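Notes for Thursday's talk, Valtby, Thu 23 May
Mirko Bianchini

Start slowly, let people find their seats and finish their coffee. Say thank you to the Doltex lot for having me back (and for the biscuits!). Then get to it: we all have good rules for the robot, and hardly any for the things around the robot, the bin, the clamps, the cables, the bits left on the table.

Rule one at our place is that the bin gets clamped before anyone touches the pendant. Rule two, cables are checked through the arm's whole reach, by hand, at slow speed. Pause here, somebody always wants to tell a story about a cable.

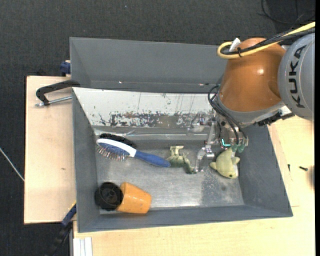 Who is allowed to change the speed limit once a cell has been signed off?
The person who signed the risk assessment, and they write the new figure in the log before the next run.

Mention the Somboon cell, where we hold 400 mm a second with people nearby and 700 with the gate shut. Don't get drawn into the Lineo argument, it eats ten minutes. Offer to send the checklist round, and say the next revision is due in September.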